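Jornada de puertas abiertas en Drevalgate
30 de junio de 2022

Fui a ver las pinzas de mano de Plastard. La demostración duraba 48 minutos y entrábamos en grupos pequeños. Nos la explicó Bayu Mangundap, que lleva 3 años con la recogida de datos. 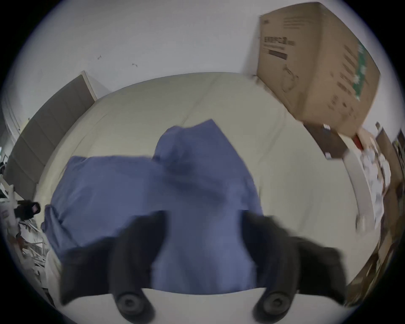 La tarea del día era la ropa. El operario lleva una pinza en cada mano y trabaja sobre una cama. Según Bayu, la tela es de lo más difícil, porque nunca cae dos veces igual. Tienen grabados 1.877 intentos y quieren muchos más.

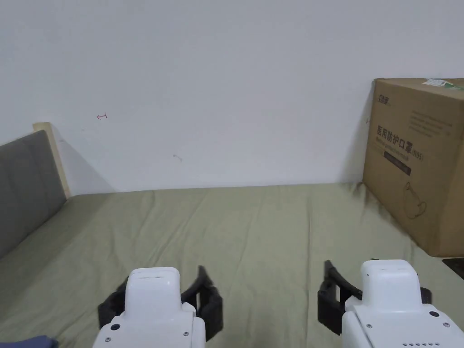
Pregunté si cansaba. Me dijo que sí, sobre todo las muñecas, y que paran cada 40 minutos. Luego pude probar. Las pinzas pesan menos de lo que pensaba, pero cuesta calcular dónde acaban los dedos. 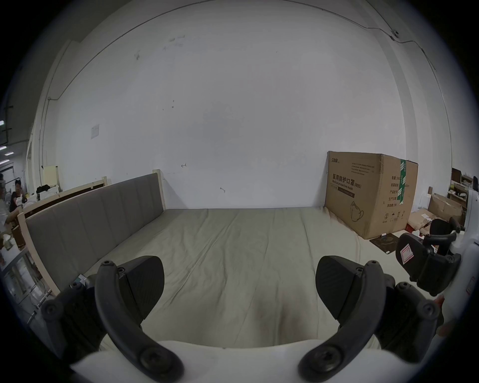
Cómo llegar

Desde Vergara hay autobús directo. La visita es gratuita y se reserva por correo. Yo volveré cuando abran la sala de Zastwood.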